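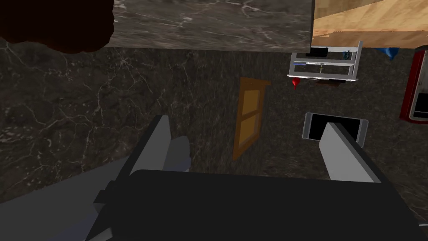
**Hester Cullimore**
*Fieldwork Manager, Mrema Opinion Research, Killerham office*

## Doorstep interviewers wanted for the Killerham mayoral election

Mrema is taking on 29 interviewers to knock on doors in Killerham and the villages out towards Ulari in the run-up to the mayoral election in February, and I would very much like to hear from you if you enjoy meeting people and don't mind a bit of drizzle. No experience of polling is needed. Some of the best interviewers I have worked with came to us from school kitchens and bus driving, and one had spent most of her life behind a post office counter (she could get an answer out of anyone, and they'd thank her for it).

The work itself is simple enough to explain. You are given a list of addresses, you call at each one, and you ask whoever is eligible and willing a short set of questions about how they mean to vote, how sure they are, and what matters to them locally. At the moment that's mostly the bypass, bin collections and the future of the Zaltska Street baths, though I dare say something else will have come along by then! You read the questions exactly as they are written and you never let on what you think yourself. People will try to find out. They will also offer you tea, which you may accept on the step.

### What we offer

- £100 for each full shift, paid every fortnight, plus mileage or bus fares
- 2 paid training days at our office before you start
- A waterproof jacket, an identity card and a tablet with the questionnaire on it
- A supervisor on the end of the phone for the whole of every shift

Shifts are mostly late afternoon and early evening, with some weekend daytimes, and you can choose which ones suit you. I do ask that everybody manages at least a couple a week once we get going, and more in the last fortnight if you possibly can.

### Who can apply

You need to be 18 or over, allowed to work in the UK and comfortable walking for several hours. You can't be a candidate, an agent or an active campaigner for any party in this election, and that includes delivering leaflets for a friend. Being a paid-up party member is something to mention on the form so we can talk it over. We'd be especially glad of people who speak a second language.

### How to apply

Pick up a form from our office or ring and ask for extension 282, and we'll post one out to you. A few lines about yourself will do nicely in place of a CV. Forms should reach us by 15/09/2023, and I'll reply to every one of them, though please bear with me if it takes a little while.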